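# Two arms and a garden to practise in

*January 2023*

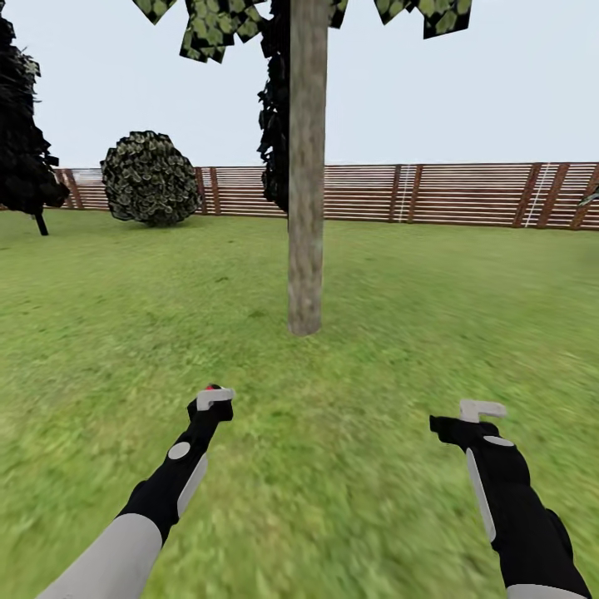 I had planned to give the Bisier kit a single evening. Eight evenings later I'm still at it, and my dinner keeps going cold!

Bisier is a practice package for two-armed robot work, sold by the small firm Filley. You get a pair of simulated arms, a set of outdoor places to put them in, and a plain editor for writing their moves. It costs £245, and the licence covers two computers, so I have it on the desktop and on my old laptop (which copes, with its fan howling).

What won me over is the feel of it. Nudge a wrist and the whole arm follows with a proper sense of weight. I spent far too long just getting one gripper to meet the other, and when they finally closed at the same moment I cheered out loud.

The garden settings, from a scenery pack called Grillska, won't fool anyone. Leaves are flat and patterned, and the grass is a very cheerful green. I stopped minding within minutes.

The manual is thin on timing, though, and I leaned heavily on the Ndung'u lessons, a free set of exercises that starts with waving and ends with passing a cup from hand to hand. Saving is clumsy too: close the editor in a hurry and your last change is gone. I've lost two good routines that way, and rebuilt both before bed.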